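Why do we have an elbow?

Hold your arm straight and try to touch your nose. You cannot! Your arm has to bend, and it bends at a joint. A joint is a place where two or more bones meet.

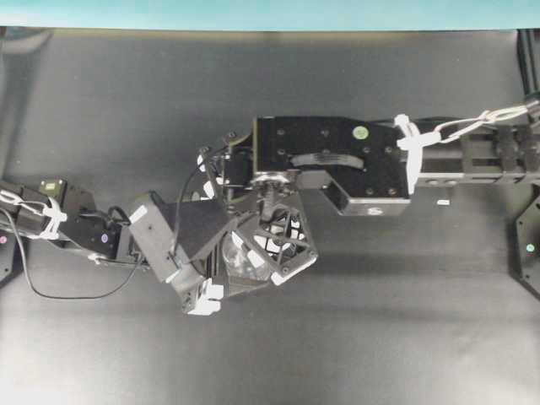 Two robot arms meet over a dark table.

Your elbow opens and closes like a door. Your shoulder is different – it can turn in a circle. Muscles pull on the bones to move them. When a joint is hurt, a physical therapist can teach you exercises to make it strong again.
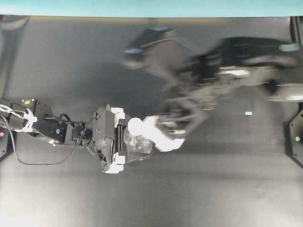 Photo: Hokach / Bemville

Try it at home: bend your elbow slowly and put your other hand on the upper arm. Do you feel the muscle getting short and hard?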